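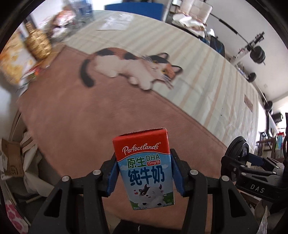
A 125ml milk carton held between the blue fingertip pads, with the second gripper lying on its side at lower right.

Zedura Handling Guide for Hand-Held Gripper Work, spiral bound, 281 pages
Reviewed by Esther Mrema
Rating: 4 out of 5

I bought this guide for our group at Staststead in January, after two people recorded the same pick-and-place task and we could not use the sets together. One had gripped everything near the top and the other near the middle. We needed written rules that a new person could follow without asking me first.

The guide is split into a rules section and a much longer section of worked cases. The rules take up very little of the book. You can read them over lunch, and I would suggest doing that before you look at any of the cases.

The chapter on soft packages is the best one. It covers drink cartons, pouches and thin plastic bottles. The rule for cartons is to bring both fingers in level, touch the two sides at the same time, and stop closing when the package stops sliding. It tells you to lift straight up before moving sideways. It also says a small lean in the grip is acceptable as long as both pads stay in contact, and I was glad to see that in writing. We had been throwing out takes for it. Kimutai Odera still thinks we should.

Two-handed work gets a chapter too. The resting tool should be laid down with its fingers pointing away from the person, inside the working area, and never on top of an object that is part of the task. Fine by me. I would have liked more on passing an object from one tool to the other, which gets a single page.

The part on table setup is where Princess Lagman and I disagree. The guide allows patterned cloths, mats and ordinary household clutter, and asks only that the task object can be reached without the tool brushing anything else. Princess came from a shop floor and wants a bare surface with tape marks. I side with the guide for home tasks. People's tables have cloths on them and things piled at the back. For force testing I would go with Princess.

Now the weak points. The safety chapter is thin. It tells you to keep sleeves and hair away from the linkages and to check the pivot pins before each session, but it gives no schedule for replacing finger pads. We wrote our own rule: look at the pads at the start of a session, wipe them, and swap both if either one has a split. Swapping one side only gave us an uneven grip.

The log sheets in the back are also too small. There is a box for the object name and a box for the result, and no room to note how full a package was -- a full carton and an empty one need different handling. Wycliffe Okoth redrew the sheet with 3 extra columns and we photocopy that.

I compared it with the Hostis booklet, which we used before. Hostis is shorter and cheaper, but it is written for fixed arms, and most of its clearances make no sense when a person is holding the tool.

The binding lies flat on a table, and the index is good. Ours lives on the shelf by the door, with the carton page marked.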